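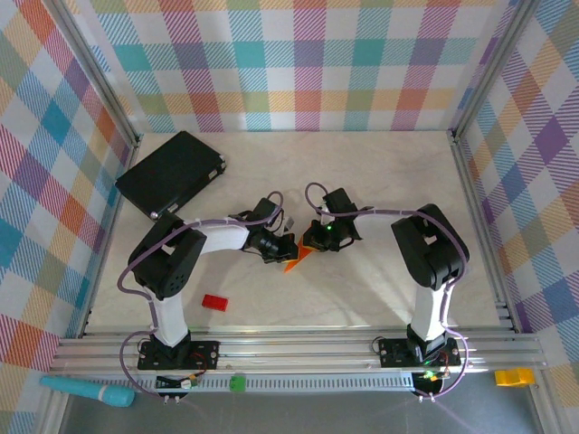 Stop Hiding the Handoff Inside the Policy

I've been writing control code for two-arm setups for seven years, and I keep having the same argument. Somebody wants one big learned policy to run both arms, start to finish, pixels in and joint targets out. I get the appeal, I really do. It's less code! But when two grippers meet over the same small orange object, I want to know which arm thinks it's in charge, and a single policy can't tell me.

At Koivisto we ran it that way for most of a spring. When a pass went wrong we'd pull the logs and find 14 joint values per tick and no hint of what either arm believed. Was the left one still holding? Had the right one decided it had a grip? We'd sit there scrubbing through the replay and guessing, and the fix was always to record more demos and hope.

So now I'm the boring person who asks for a state machine. Just a small one – approach, touch, both holding, one lets go – with the learned stuff living inside each state. Our planner, Stamley, logs every switch with the reason for it. The first week we had it on, I went through 146 bad passes, and nearly all of them died in the same spot: both arms closed, each pulling toward its own target. That's a planning bug. I could have fed it demos until Christmas.

People tell me the states will get in the way once the models are good enough, and maybe so. I'd happily delete mine. But the folks saying it usually work with one arm, where letting go is a much simpler question, and a bad grip doesn't have a second motor fighting it.

If you're starting a two-arm project this month, write the handoff down first, even on paper. Then go train whatever you like.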